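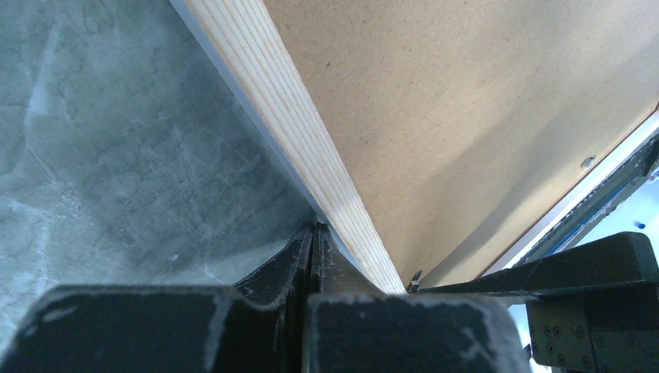 ## Cork board questions I keep getting

**Why is your board lying on a table instead of hanging up?**

I plan everything flat first! I shuffle cards and notes until the layout makes sense, and only then do I think about pins. A board on the wall makes me commit too early (and I drop things).

**Framed or unframed?**

Framed, for me. A light wood frame gives you something to grab that isn't cork, and it goes with pretty much any wall color. 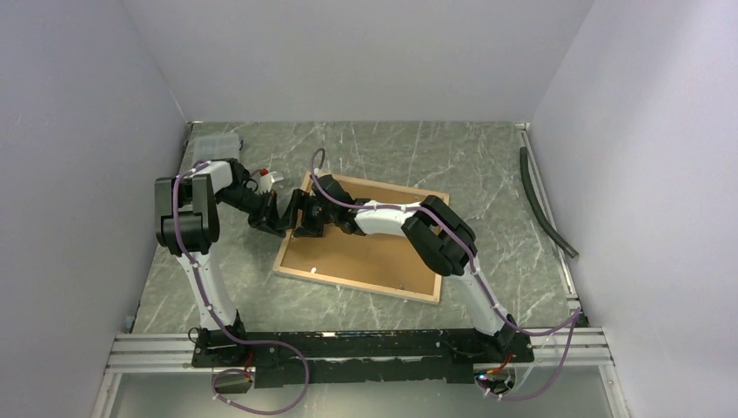

I also like a board set down at a slight angle while I work, but that's just how my elbows go.

**How do you clean cork?**

Dry cloth, soft brush, done. Please don't soak it. I did that to my first one back in August and it curled like a potato chip.

**What about the concrete floor?**

Sweep before you put a board down there. Grit gets into cork and never leaves. I lay an old sheet down if I'm doing anything on the floor at Amville.

**Where did you get yours?**

A little shop called Caron. I bought 2, and the second is still in its wrapping.

**Do I need special pins?**

Nope. Short ones are best on thin cork, so check the length before you buy a giant box.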